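Bramo Electric Cooking Pot, mint green
Reviewed 29/10/2024

I did not need an electric pot. I have a stove, which came with the apartment and has four perfectly good ways to burn rice. But Raquel Cardoso, my downstairs neighbor, was moving in with a man who already owned every appliance known to science, and she left me the box with two meals' worth of use on it and a note saying "be nice to it."

So, the looks. It is mint green, the green of a hospital corridor in an old movie, with a chrome strip swooping around the front like the trim on a car your grandfather refused to sell. I made fun of it for a week. Then I moved the toaster to a cabinet so the pot could have the good spot on the counter, and I have not discussed this with anyone.

Controls are a single dial. You turn it, the pot gets hot, you turn it back. After the slow cooker I had before, a Gasov with a menu system and a chirp for every occasion, this felt like a vacation. My complaint is the printing next to the dial, which is tiny and pale and might as well be a watermark. I learned the settings by feel, the way you learn a shower in someone else's house. 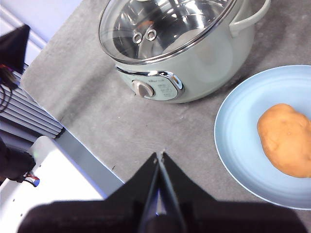
Soup is what it does best. Lentil, chicken, the end-of-week kind where you don't ask. It comes up to a boil faster than my back burner and holds a low simmer without much fussing, although the lowest setting is still livelier than I'd like for beans. Noodles are fine. Rice is fine if you stay in the room. Steamed dumplings stuck, but I was using a plate and optimism in place of a proper rack, so I'll take half the blame.

The glass lid is a pleasure. You can spy on dinner without letting the steam out, at least until it fogs over, and then you're lifting it anyway. The metal inside cleans up easily with a sponge and a little vinegar. It will show every water spot you have ever been responsible for, if you care about that. I cared until the second Monday.

The loop handle is comfortable when the pot is empty and less convincing when it's full of soup. Use two hands and keep a towel nearby.

Size: good for two people, or one person with a realistic view of lunch tomorrow. My friend Korkor tried to do chili for a crowd in hers and ended up cooking in shifts -- she has since gone back to her Pakzad stockpot for anything involving guests.

Would I pay full price? Probably, grumbling. Would I give it back to Raquel? She asked last week. I said I'd look for the box.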